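The flags go up first

Nov 26, 2022

"People think it's all about who bows to whom," says the protocol officer at Brilton town hall, already laughing. "Most of my day is flags!"

She has been doing the job since 2000, and in that time she has welcomed ambassadors, mayors, two crown princes and one prime minister who asked for a cheese sandwich in the middle of the formal dinner. (He got it. She made it herself.) I had an hour with her and could happily have stayed for four.

We met in the reception hall, where she was checking place cards for the visit from Grirov, Brilton's partner city. The September visit was moved after the government there changed, and every card had to be printed again. "New minister, new deputy, new spouse, new allergies," she says. "You start the folder over from page one."

The seating plan for the dinner has 80 names on it, and she can talk about every chair. Rank comes first, then language, then what she calls the weather. "Who fell out with who over a fishing treaty. You don't write that down anywhere. You just keep them at different ends and put somebody cheerful in between."

What does she do when a guest breaks the rules? She loves this question. "Leave it alone, nine times out of ten. A president put his hand on our mayor's shoulder during the anthem and I had reporters on the phone until midnight. The mayor hadn't even noticed! The papers ran it for three days. I went home and watered my tomatoes."

She is less relaxed about group photographs. The order is taped to the floor the evening before with small paper tags, and she walks it herself, standing in each spot. Tall guests go back a row if they agree to it. "You can ask a king to move. You ask his private secretary first, and you ask in the morning."

Her favorite visit was the delegation from Plornolero, who brought their own brass band without telling anyone. The square was full, 2000 people by the police figure, and the band struck up before the cars had even stopped. "It was completely out of order and it was wonderful. I cried behind a pillar."
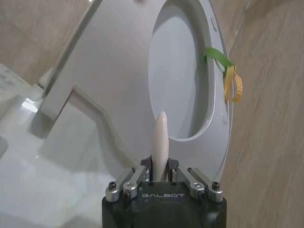

The GALBOT name in gray capitals, below the metal linkages.

The gifts are another story, and she takes me down to the storeroom to see them. There are crystal bowls, a saddle, and a Procházka mantel clock that still chimes at the wrong hour. Anything over the limit belongs to the town and is listed in the register. "The clock came with a speech that lasted longer than the lunch."

Would she recommend the work? "Oh, yes. You need good shoes and you need to like people, even the rude ones. I've had some very rude ones. They tend to write the nicest letters afterward."

Then her phone rings. It's Grirov again, and the deputy minister is now bringing his mother.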